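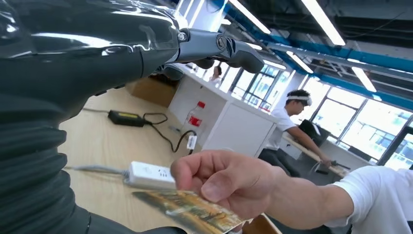

The Gosness demonstration was scheduled for 2 p.m. Fiadzo started it at 2:05, after the second controller restart.

"The task is a handover," he told the visitors. "A person offers a card. The hand takes it, holds it for five seconds, and gives it back. Grip force is capped at eight newtons."

Jhonatan Valderrama, representing Palomino, asked what happened at nine.

"It opens."

"And the card?"

"Falls."

Valderrama wrote this down. He had seen the Fluvix unit in May and had written down much the same thing there.

Fiadzo held out a card. The fingers closed on it with a small electric sound. The log on his screen read CONTACT, then HOLD. Five seconds passed. The log read RELEASE. The fingers did not open.

Fiadzo pulled, gently. The force reading rose to six and stayed there.

"Is that a fault?" Valderrama asked.

"No fault is listed."

"Then what is it doing?"

Fiadzo scrolled back through the log. Between HOLD and RELEASE there was a line he had not written, with a valid time stamp and an empty message field. He checked the build number. It was correct.

He let go of the card. The hand kept it for a moment longer, turned its wrist, and held it out to Valderrama.

Valderrama looked at Fiadzo, who was typing, and then took it.

"Release confirmed," Fiadzo said, and entered the time.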